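Die Tante hinterließ mir das Haus in Gullell und einen Brief der Firma Orkidano. Darin stand, der Brunnen im Hof liefere Wasser, das Erinnerungen zurückbringe. 461 Flaschen habe man im letzten Jahr verkauft, und es habe sich kein einziger Käufer beschwert. Vielleicht, dachte ich, hatten sie es vergessen.

Ich glaubte kein Wort. Trotzdem fuhr ich im Juni hin, 90 Kilometer über Land, und ließ mir von der Nachbarin ein Glas füllen. Es schmeckte nach Eisen.

»Und?«, fragte sie.

»Nichts«, sagte ich.

»Das kommt nachts.«

Natürlich kam es nachts. Solche Dinge kommen immer, wenn man sie nicht nachprüfen kann.

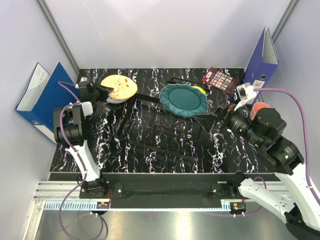
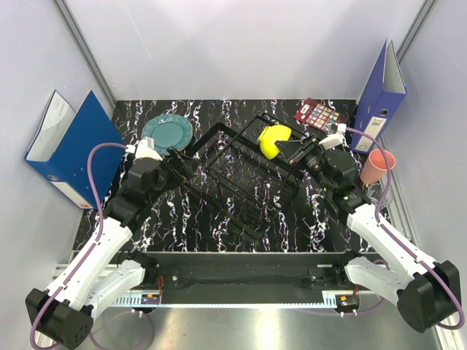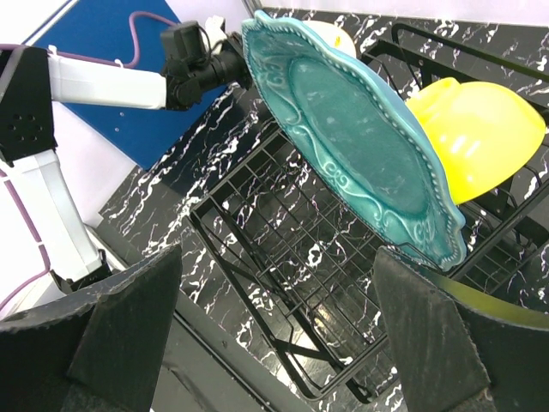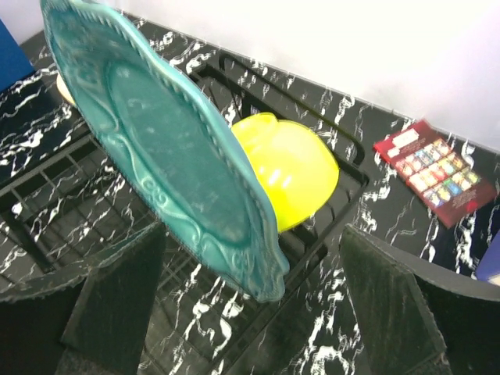
Gegen drei Uhr wachte ich auf und roch Bohnerwachs. Das Haus war still, und ich sagte mir, dass alte Häuser eben riechen. Dann sah ich die Küche der Tante vor mir, wie sie früher gewesen war — den Teller mit dem gewellten Rand, blaugrün wie der auf dem letzten Bild, und daneben eine Schüssel, genauso zitronengelb. Ich wusste sogar, was darin gewesen war. Stachelbeeren. Nur hatte ich als Kind nie Stachelbeeren gegessen, und in dieser Küche war ich, soweit ich weiß, zum ersten Mal mit dreißig.

Am Morgen rief ich bei Orkidano an. Eine freundliche Stimme erklärte, es könne vorkommen, dass man fremde Erinnerungen erhalte. Umtausch sei ausgeschlossen. Für 600 Euro im Jahr werde man den Brunnen aber gern weiter pachten.

Ich unterschrieb. An das Wasser glaube ich bis heute nicht. Stachelbeeren kaufe ich jetzt jeden Sommer.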